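3.2 Session rules for garment handling

The rules in this section were drafted in May and applied to every garment session recorded for the Gritow collection. They cover work done with hand-held grippers on beds, sofas and other soft surfaces. Rigid objects on tables follow the shorter list in Section 3.1. We wrote the garment rules separately after a first round of trials at Ostbridge, where operators working from the general list made different choices about how a task should begin and end.

The first rule concerns the start state. Each task begins with the fingers open and clear of any fold that is to be picked up. The garment may be laid out in any shape the operator likes, but it must not be smoothed again once recording has begun. Printed bedding is allowed. In an early draft we required plain sheets, and we dropped this because few homes have them and the restriction would have limited the collection to a kind of room that is uncommon in practice.
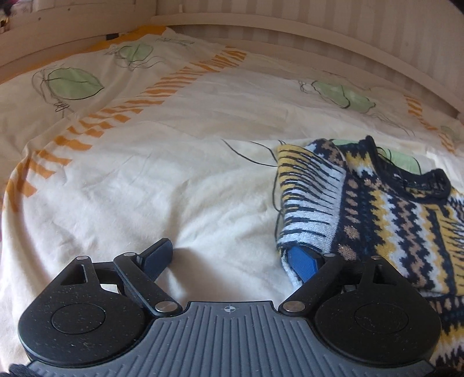

Figure 4. Gripper with fingers apart over printed bedding, next to a patterned knitted sweater.

The second rule sets the grasp. Knitwear is to be taken by a fold or an edge, never by a single loop of yarn. A grasp that catches the bedding along with the garment counts as an error. The operator opens the fingers, backs off and tries again, and the failed attempt stays in the record with its own label. Reviewers may not cut it out. Under the older Iyamu guidelines such attempts were removed, which made success rates from that work hard to compare with ours.

The third rule applies when two grippers are used. Both must be logged under the same session number, and each keeps its own video stream. One gripper may move while the other holds fabric, and it may pass through the view of the other. Blur caused by this movement is not grounds for rejecting a clip. A clip is rejected only if the finger pads of the recording gripper are hidden for more than 40 consecutive frames.
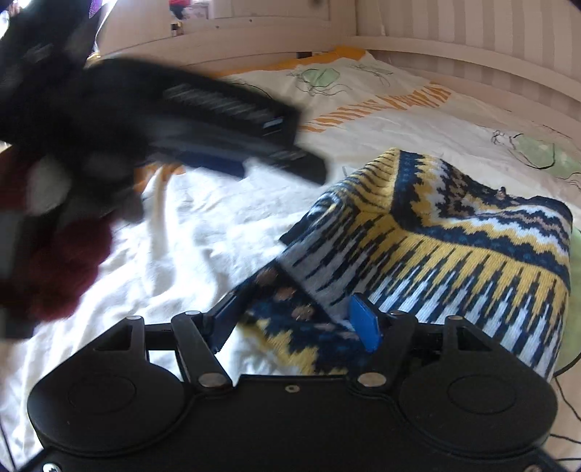 Review was done in two passes. In the first, a checker who had not taken part in the session compared each clip with the written rules. In the second, Gobnait Mac Suibhne read all of the disputed cases and made the final decision. Of the 2505 clips submitted, 400 went to the second pass. Most disputes were over the second rule, in particular whether a grasp near a hem should be labeled as a fold or as an edge. We now accept either label if the checker and the operator agree.

Operators were limited to 7 garments per session. The Mituletti protocol sets no such limit, and we did not test other values. The full text of the rules, with the label list, is given in Appendix B. The version used here is dated October 30, 2020.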